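4.3 Fitting a second drive

Set aside a quiet part of the evening. The Drosero backup software will not care what time it is, but you will.

1. Run a full backup first. Yes, the whole thing.
2. Shut down from the menu, unplug the power cord, and wait 3 minutes. Coffee is permitted at a distance.
3. Lay the case on its side and take off the cover.
4. Touch bare metal on the chassis before you touch anything expensive.
5. Line up the drive with its caddy and press it in. If you need your knee, stop and turn the drive around.
6. Slide the caddy into the cage, then attach the data and power cables. 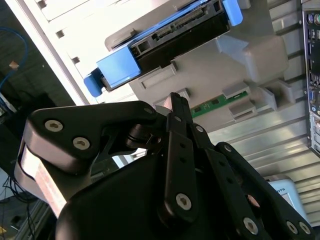

Figure 46. Drive in its blue caddy, seated in the grey cage.

Caution: Do not pull on the cables to remove a drive. They will let you, once.

Note: Leftover screws belong somewhere. See page 38.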